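DISTEDPORT COMMUNITY LINEN ROOM
Minutes of the March meeting

Present: Refilwe Modise (chair), Tharindu Roy (minutes), Laundry and Folding group members, two guests from the Ikine Street hall
Apologies: received from the Gisler Road drop-off point
The meeting opened at 6 p.m.

1. Minutes of the last meeting
Approved with one correction. Under item 4, "hand towels" should read "tea towels". The hand towels were dealt with in January.

2. Money
The balance stands at $4,000 after the dryer repair. Tharindu has asked for a second quote on the replacement door seal, as the first one included a call-out fee we have already paid. The Cosum detergent order is to stay on the current plan until summer.
The $3,000 set aside for shelving has not been touched. Refilwe asked that it stay in its own line and not be rolled into general costs.

3. Shelving
The wall by the sink is still damp in the lower corner. Agreed not to put shelving there until it has been looked at. Refilwe will write to the landlord again by Friday and copy in the Ikine Street hall, who had the same trouble on their side.
Linens for the hall will stay in the tall cupboard for now. Table covers go on the top shelf and napkins on the one below. Please do not put wet cloths in on top of dry ones.

4. Lending
The Ikine Street hall would like to borrow table covers for their spring supper. Agreed, at the usual deposit of $15. They will wash and return them within 6 days. Stains are to be reported at return – we would like to know what the stain is, even if it has come out.
There was some talk about whether the deposit should go up. Left as it is.

5. Folding and sorting
Several members said that cloths are coming back to the shelves folded in different ways and that the piles fall over. After discussion the following was agreed:
Square cloths are folded in half twice, with the hem to the inside.
Pick a cloth up by a corner or the hem and let it hang before folding. Creases are easier to find that way.
Thin cloths are kept apart from the heavier ones.
Colors are sorted after folding. Pale greens and pale blues have been getting mixed up under the ceiling light, so these should be checked at the window.

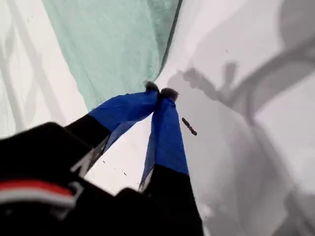
Item 5: mint-green cloth held at its lower edge.

Tharindu will type up the folding notes and tape a copy inside the cupboard door. The old sheet is to come down.

6. Any other business
The iron at the Gisler Road drop-off point is leaving marks. It should not be used on anything white until it has been cleaned.
A pillowcase with buttons was left on the counter. It is in the drawer with the pegs if anyone is missing one.
The key to the side door is sticking – turn it a little to the left first.

Actions
Refilwe: letter to landlord, by Friday
Tharindu: second quote for door seal; folding notes
Ikine Street hall: confirm supper date and sizes of table covers needed

The meeting closed at 7:15 p.m. The next meeting will be in April, same room.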